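Why Do Maps Have Squares on Them?

Have you ever opened up a big paper map, the kind that never folds back the way it came, and wondered why somebody drew lines all over it? They go up and down and side to side, right across the rivers and the parks and the middle of the lake. They aren't roads and they aren't fences, and if you went out walking you'd never trip over one. So what on earth are they for?

Let's start with a problem. Pretend your cousin has lost her favourite hat in the town of Funthorpe, and you've spotted it from the top of the hill. You ring her up and say, "It's near a tree!" Well, there are 800 trees in Funthorpe, so that's not much help to her, is it? You could say it's to the left of the bakery, but her left might be your right if she's coming from the other end of the street.

This is where the lines come in. When you draw lines across a map in two directions, you chop it into boxes, and we call the whole lot a grid. Then you give every box a name. Most town maps put letters along the bottom and numbers up the side, so a box might be called C6 or F15. You find the letter first and slide your finger up until you reach the number (I like to hum while I do this bit, but you don't have to). Now you can ring your cousin back and say, "Your hat is in C6," and she only has one little box to search!

Blue tape makes good grid lines.

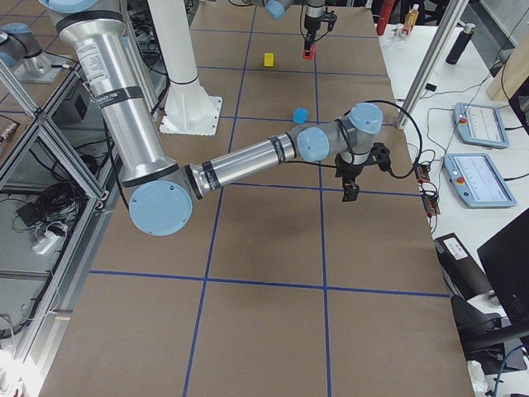
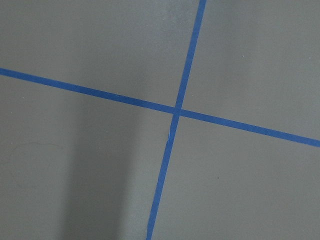
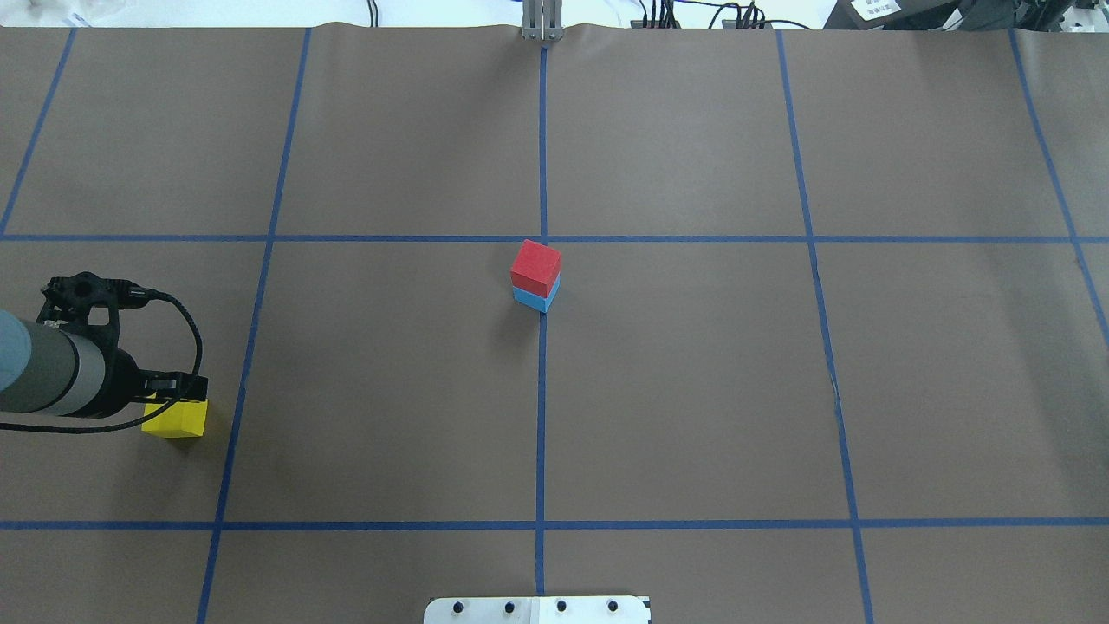
Grids turn up in all sorts of places once you start looking. A chessboard is one, and so is a page in your maths book. People who dig up very old things use string to mark out the ground in squares before they lift any dirt, and they write down which square each bit of pottery came from. That way, years later, they still know which pieces were lying side by side.

The whole Earth has a grid too. The lines that go around the world like belts are called lines of latitude, and the ones that run from the North Pole to the South Pole are lines of longitude. The most famous belt is the equator, right around the middle.

Would you like to make your own? Draw a treasure island on a sheet of paper and colour it in any way you please. Mine is called Sterninow and it has a swamp, a volcano and a very good ice cream shop. Rule six lines down and six lines across with a pencil, then add your letters and numbers around the outside. Choose a box for the treasure and write its name on a scrap of paper, folded up tight so there's no peeking. Your friend calls out boxes, one at a time, and you say "warmer" or "colder" until the treasure is found. Then swap over, and let your friend do the hiding.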